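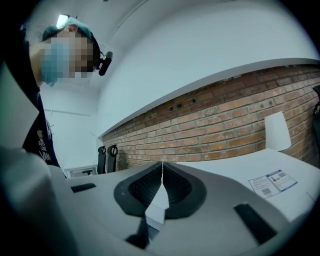 I've walked the custody suite at Clumara Road police station again, and this is the checklist with my scribbles typed up. Same form as last time (3409, the long one), same order, and I've only left comments where I had something to say. One thing I've started looking at everywhere is whether a detained person can tell who they're talking to. Put someone in a teal-green cap and a light blue disposable face mask, with a little black camera up by the ear, and there's not much face left to remember them by, so names and numbers on clothing matter a lot more than people think. Anyway, on with it!

1. Entrance and waiting area
Complaints poster up: YES
Rights notice in other languages: PARTLY
The poster is the new one, nice big type. The Romanian sheet was missing its second page, which Marius Mocanu spotted before I did. He's printing another.

2. Booking-in desk
Shoulder numbers visible on all staff: NO
Two officers had fleeces on over theirs. They sorted it when I asked and were perfectly nice about it — but I shouldn't have to ask.
Clock correct: YES

3. Cells
Call buttons tested: YES
I pressed every one. Cell 5 was slow to get an answer, and I'd like that tried again at night when there are fewer people on.
Blankets and mattresses clean: YES
Ligature check signed today: YES
Floor and bench wiped down: YES
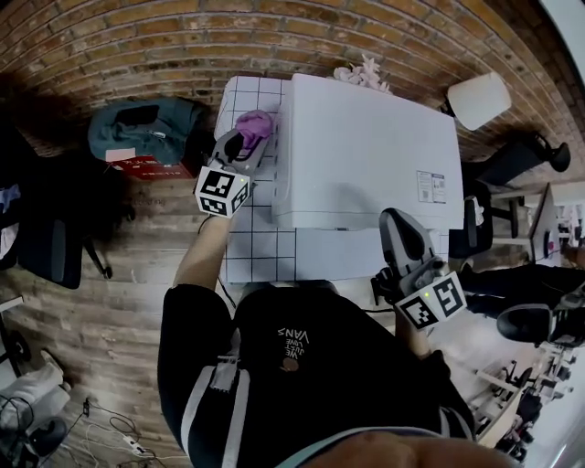 Purple cloth on the gridded table, a gripper in each hand.

4. Food, drink and washing
Meals in date: YES
Choice offered and written down: PARTLY
The cupboard is fine, plenty of Yammine ready meals and all well in date. The log had "refused" against one person with no time next to it, and no sign that anyone had offered again. Please write the time, every time.
Shower working: YES
Hand dryer working: NO
Already reported to Grenetti in March, I'm told. Can somebody chase?

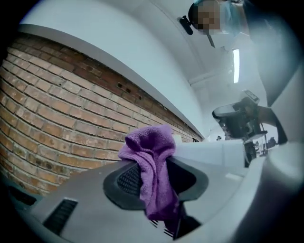

Purple cloth draped over the light grey housing.

5. Medical room
Sharps bin below the line: YES
Door locked when empty: NO
It was standing open when I got there at 11. Khalil Majali shut it straight away and has put a note in the handover book.

6. Records
Sample of custody records read: YES
Reviews done on time: YES
Reason for any strip search written out in full: PARTLY
One just said "as per policy". That tells me nothing, and it would tell a complaints panel even less. I've asked for the sergeant's full reasons before I sign this section off.

Still open: Romanian notice, cell 5 button, meal log times, hand dryer, medical room door, search reasons. Copy to Evham as usual, and I'll go back one evening to do the buttons.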